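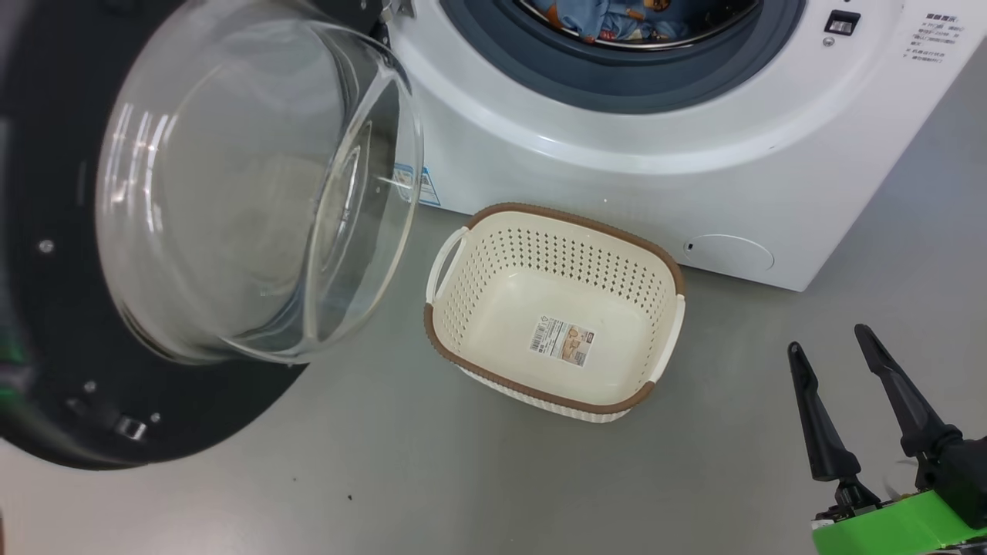
What does a policy for emptying a washing machine learn from a wrist camera that it can't learn from a head camera?

Mostly where the fabric ends. From the head, the drum opening is foreshortened and the back of the drum is dark, so the policy gets a decent estimate of where the machine and basket are and a poor one of what is inside. The wrist view supplies the rest during the last stretch of the reach. That was the short version given at the Listis open day in January, and the rest of the afternoon went into the long version.

I attended for the laundry track only. The visit started at 2 p.m. with a talk by Yannick Le Goff, who runs the manipulation group, followed by a walk through the test cells and an hour of questions. Attendance was limited to 15, and the talk assumed familiarity with imitation learning.

The task is called Gernel internally. An episode consists of reaching into an open front loader, grasping one item, clearing the gasket and releasing over a basket on the floor. Opening the door is handled as a separate task with its own data, and the two are chained only at evaluation. Le Goff said that early versions trained both together, and that the door segment took up most of the model's capacity for little return.

Training data is 300 teleoperated episodes. Basket position is changed between episodes, as are the garments and the way they are bunched in the drum. The machine stays put within a session.
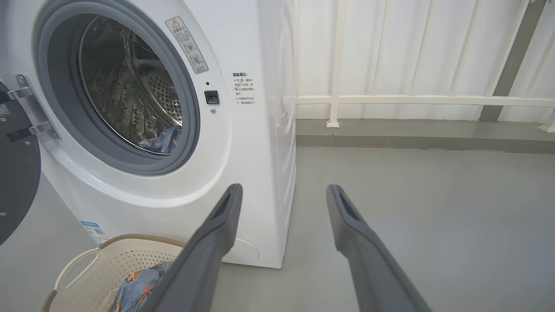
Corentin Poulain

Listis, Gernel track, visit notes

The method has two parts. The first is a standard action-chunking policy that takes both camera streams and outputs short sequences of arm and gripper commands. The second, which the group calls Starel, is a small network that looks only at the wrist stream and predicts whether the current grasp will hold past the gasket. It runs as soon as the fingers close. If the score is low, the gripper opens, backs off a few centimeters and tries again from a different approach angle.

The gasket is the reason Starel exists. Le Goff showed failure logs from the baseline policy, and the dominant category was an item that was held correctly inside the drum and then dragged over the rubber lip at a shallow angle until it slipped. The second category was a grasp on two items at once, where one came out and the other hung over the edge of the opening. Neither is easy to detect from the head view until it is too late to correct.

Labels for Starel come from the same demonstrations. Every grasp is marked automatically as held or lost by comparing gripper width at closure with gripper width at release. No one annotates frames by hand. I asked about thin fabric, where the two widths are nearly the same whether or not there is anything between the fingers. The answer was that those grasps are discarded from the label set, and that this probably biases the predictor toward thicker garments. They have not measured by how much.

Evaluation uses loads of five items. A load counts as a success only if all five end up in the basket, with no more than six grasp attempts in total. This is a strict criterion, and I think a useful one, as per-item scores tend to hide the last sock. The combined system met it more often than the baseline in the runs we were shown. The group declined to give a figure before the write-up is finished, so I am not giving one here.

An ablation was presented in which the head camera was masked after the gripper entered the drum. Performance barely changed. Masking the wrist camera at the same point made the policy close on nothing in most attempts. Masking the head camera during the transfer to the basket, on the other hand, produced drops outside the rim — the wrist view loses the basket at some arm poses.

Two limitations came up in questions. The policy has been tested on one washer model, and a visitor from Royer pointed out that door swing and gasket depth vary a good deal between manufacturers. Le Goff agreed and said a second machine is next. The other is speed. Each retry adds a pause, and a load with several low scores feels slow to watch.

Slides are to be sent to attendees. The grasp labeling code will be released with the write-up; the demonstrations may follow, depending on storage.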